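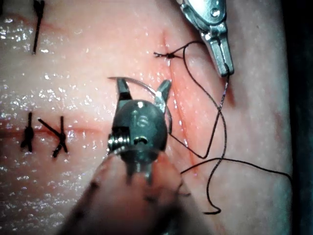
**Do I need to recalibrate the wrist cameras before every suturing run?**

Once per session is enough. Repeat it only if an instrument has been swapped.

## 4. Recording suturing demonstrations

The Custard policy was trained on 1,680 demonstrations, 800 of them recorded with the Arley console. New data must follow the same steps or it can't be merged.

1. Fix a tissue pad to the tray. Used pads are fine if there is an uncut stretch on each side of the incision.
2. Load the needle and suture thread.
3. Start the recorder and wait for the green status line.
4. Drive the needle through both sides of the incision, then tie off.
5. Stop the recorder before you trim the tails. Trimming is a separate task label.

> **Caution:** Keep the jaws open until the tips are clear of the thread. Closing early can pinch a loop and drag the stitch.

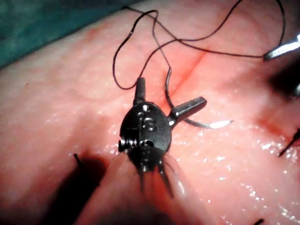
6. If the needle is dropped, keep recording. Regrasps are saved under `recovery`, and the MacPherson split needs at least 100 of them.
7. Tag the episode `complete`, `partial` or `abort`.

**Note:** Kunow scoring skips any episode shorter than 80 frames. Check the length before you upload.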